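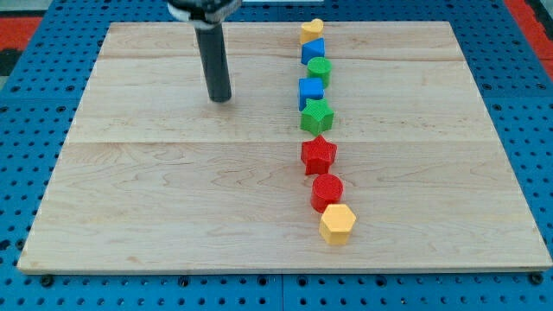

試用契約書の四ページ目に「柔軟」という言葉が出てくるのを見つけて、私は鉛筆で線を引いた。その下の段落にもう一度出てきたので、また引いた。

「そこ、気になりますか」とステパン・マクシミウが言った。ジデックスの営業で、自社の紺の上着を着ている。袖が少し長い。

「何が柔軟なのかと思って」

「配置です。現場に合わせて、いかようにも」

「いかようにも、は書いてないですね」

彼は笑って、アームのほうを見た。笑い方の練習をした人の笑い方だった。私は十年以上この手の機械の記事を書いてきたから、営業の笑い方にはうるさい。褒めるところの少ない製品ほど、担当者の笑顔がいい。

ホロフコは積み木の貸し出しをしている会社で、保育園や療育の教室に箱で送り、戻ってきたものを検品して、また別のところへ送る。倉庫は元の製粉所で、冬は寒いらしい。私が行ったのは五月で、それでも床から冷えが上がってきた。その倉庫の奥に、ジデックスの「エンダノ」が入っていた。買ったのではない。借りている。二十三日間の試用、そのあとは月額、途中解約の場合は撤去費が別。私の勤める「ファンデランス」は小さな業界誌で、読者の大半はこういう契約書を前にして腕を組んでいる人たちだ。

「動かしますね」とマクシミウが言った。

「もう少し待ってください」とハンナ・コブザルが言った。

彼女がこの倉庫の責任者だった。箱をひとつ抱えて通路を戻ってくると、それを床に置き、軍手をはずして私に手を差し出した。冷たい手だった。

「記事になるんですか、これ」

「なるかどうかは、見てからです」

「いいことを書かないといけない決まりは?」

「ありません。広告ももらっていません」

「それならいいです」と彼女は言い、マクシミウに向かってうなずいた。彼はちょっと傷ついた顔をした。

アームの仕事は、木の板の上に積み木を一列に並べることだった。黄色いハート、青い三角柱、緑の円柱、青い立方体、緑の星、赤い星、赤い円柱、いちばん手前に黄色い六角柱。決められた順に並べ、順番が合っているかを確かめ、合っていれば次の工程に回す。ホロフコの貸し出しの箱には見本の並びを印刷したカードが入っていて、子どもはそれを見て同じ列を作る。だから出荷前に、カードのとおりの列ができる中身かどうかを見なければならない。これまでは人がやっていた。今もやっている。

黒い棒が下りてきて、板の手前で止まり、また上がった。静かだった。静かなのは認める。

「どうです」とマクシミウが言った。

「曲がってますね」

「え」

「列が。手前に来るにつれて右に寄ってる」

彼は腰をかがめて、片目をつぶった。それから両目で見た。

「許容範囲です」

「許容範囲はどこに書いてありますか」

契約書をめくる音がした。めくっているのは彼ではなく私だった。別表三、という紙が後ろに綴じてあって、そこに位置の誤差についての表がある。表の数字は立派だった。ただし脚注がついていて、脚注には「推奨環境において」とあり、推奨環境の説明は別の冊子を見よとある。別の冊子は、と訊くと、マクシミウはメールで送りますと答えた。

私はこの「メールで送ります」を、これまでにたくさん聞いた。届いたことがないとは言わない。届いたときには記事の締め切りが過ぎている。

「子どもはもっと曲げますよ」とコブザルが言った。「まっすぐ並べる子なんて、いません。立方体だけ左に出てたって、誰も困らない」

「じゃあ、この機械はまっすぐでなくてもいい?」

「順番が合っていればいいんです、うちは」

「そうなんです」とマクシミウが急いで言った。「用途に対して十分な精度、というのが弊社の考え方で」

さっきまで許容範囲の話をしていたのに、もう考え方の話になっている。私はノートにそう書いた。書いてから、少し意地が悪いかと思ったが、消さなかった。

昼になって、マクシミウは電話をかけに外へ出た。コブザルは棚の横の机で弁当を開き、私にも椅子を出してくれた。椅子の脚が一本短くて、座るたびに床が鳴る。

「本当のところ、どうですか」と私は訊いた。

「本当のところ、というのは記事に書く用ですか」

「書かれたくなければ書きません」

彼女は少し考えて、卵を半分に割った。

「最初の週は、毎朝止まってました。棚を動かすと止まるんです。窓のブラインドを上げても止まる。あの人に電話すると、親切に出てくれます。出てくれるんですけど、まず写真を送ってくださいって言うの。写真を送ると、ブラインドを下げてくださいって返ってくる」

「それで下げた」

「下げました。暗いでしょう、ここ」

たしかに暗かった。元の製粉所だから暗いのだと思い込んでいた。

「前は明るかったんですか」

「明るいというか、まあ、外が見えました。川が」

私は弁当の横にノートを置いて、「川」とだけ書いた。それから、機械の月額にブラインドの分は入っているのか、と冗談のつもりで言ったら、彼女は笑わずに首を振った。

「でも、腰は楽になったんです」と彼女は言った。「それは書いてください。検品は立ちっぱなしで、前かがみで、夕方になると靴下が脱げないくらい痛かった。いまは午前中だけで済みます。あの機械がやってるからかと言われると、半分は、機械を見張るのに椅子を買ったからなんですけど」

「椅子」

「それです。いま座ってるのはその前のやつ。新しいのは機械の横」

見ると、アームの横に背もたれのついた椅子があった。誰も座っていなかった。

「椅子だけ先に買っていれば」と私は言いかけて、やめた。彼女はそんなことはとっくに考えている顔で、箸をしまっていた。

午後、私は意地の悪い試験をした。意地の悪い、と自分で言うのは、マクシミウがそう言ったからだ。私に言わせれば普通の試験で、要するに倉庫で起こりそうなことを起こしてみただけである。

まず赤い星と緑の星を入れ替えた。アームはすぐに気づいた。小さな音がして、画面に入れ替わりが出た。マクシミウが胸を張った。これは褒めていい。

次に、板をほんの少し斜めに回した。アームは止まった。コブザルが再開のボタンを押すと、また止まった。

「板は固定していただく前提です」

「何で固定するんですか」

「ご用意いただいたもので」

「御社の台は穴だらけなのに、御社の板を留めるものは付いてこない」

「オプションであります」

「おいくら」

「メールで」と言いかけて、彼は口を閉じた。それから、あとでお知らせします、と言い直した。

三つめに、私はコブザルに頼んで、返却されたばかりの箱を持ってきてもらった。洗っていない箱だ。営業の持ってきた積み木はどれも角が立って色が冴えていたが、貸し出しから戻ったものはそうではない。青い立方体のひとつには歯形がついていた。黄色いハートは、片側が何かに擦れて白くなっていた。誰かの名前が油性ペンで書いてある星もあった。

「それは」とマクシミウが言った。「学習していない状態のものなので」

「戻ってくるのは全部この状態です」とコブザルが言った。

彼は黙った。練習していない黙り方だった。そのときだけ、私はこの人が少し好きになった。

歯形のついた立方体を板に置くと、アームはそれを立方体と認めた。擦れたハートも通った。名前の書かれた星のところで長く待たされ、画面に「要確認」と出た。要確認。コブザルが手を伸ばして星を取り、裏返し、名前を読み、布で拭いた。落ちなかった。彼女はそれを自分の机の引き出しにしまい、きれいな星を箱に足した。

「それ、どうするんですか」

「取っておくんです。たまに電話がかかってくるから。うちの子が名前を書いた星が、返したら泣いて、って」

「機械はそれを不良品だと言ってますね」

「要確認と言ってます」と彼女は言った。「確認したので、いいんです」

私はここに線を引きたかったが、契約書ではないので引けなかった。

帰りぎわ、マクシミウが駐車場までついてきた。日が傾いて、彼の上着の袖がますます長く見えた。

「厳しい記事になりますか」

「読者が知りたいことを書くだけです」

「ひとつだけ言わせてください」と彼は言った。「僕は前の会社で掃除機を売っていました。あれは、売ったら終わりなんです。電話がかかってきても僕には回ってこない。いまは、止まるたびに僕にかかってきます。コブザルさんは朝の七時にかけてきます。正直、つらいです。でも、先週は三回しか鳴らなかった」

「三回は多いですよ」

「最初の週は数えられなかったので」

「その前の週は」

彼は答えず、車のドアを押さえてくれた。私は礼を言って乗り、エンジンをかけてから、もう一度窓を下げた。

「ブラインドのことは知っていますか」

「はい」

「直る予定は」

「十一月に更新が出ます。それで窓の光には強くなる、はずです」

「はず」

「はずです」と彼は言った。

試用が終わるのは今月のうちだ。十一月まで待つなら、その間は払い続けることになる。彼もそれはわかっていて、だから足もとの砂利を見ていた。

記事は二〇二四年五月八日に編集部へ送った。見出しは編集長がつけた。私の案は「借りる前に別表三を読め」だったが、硬すぎると言われて「積み木は並ぶ、列は曲がる」になった。気に入らない。列が曲がることは大した問題ではないと本文に書いたのに、見出しだけ読んだ人はそこだけを覚える。

本文には次のようなことを書いた。色と形の取り違えは見逃さない。音は静かで、電話は人間が出る。板の固定具は別売りで、価格は執筆時点で回答がない。棚を動かす倉庫、窓のある倉庫には勧めない。汚れた品をそのまま流したい場合は、人をひとりつけておくこと。人をひとりつけておくなら、椅子はよいものを買うこと。

最後の一文は削られた。製品の評価と関係がない、というのが編集長の言い分だった。私は廊下で少し粘ったが、結局、削られたまま出た。

掲載のあと、マクシミウから冊子が届いた。本当に届いた。推奨環境のページを開くと、照度の欄と温度の欄があり、温度の下限はホロフコの冬よりずっと上だった。私はコブザルに電話をかけて、それを読み上げた。

「ああ」と彼女は言った。「じゃあ、冬は暖房を入れないといけないんですね。機械のために」

「契約、続けるんですか」

電話の向こうで、例の小さな音が鳴った。要確認の音だ。

「ちょっと待ってください」と彼女は言い、受話器を机に置いた。椅子の軋む音がして、足音が遠ざかり、しばらく戻ってこなかった。私は冊子をめくりながら待った。固定具の値段は、そこにも載っていなかった。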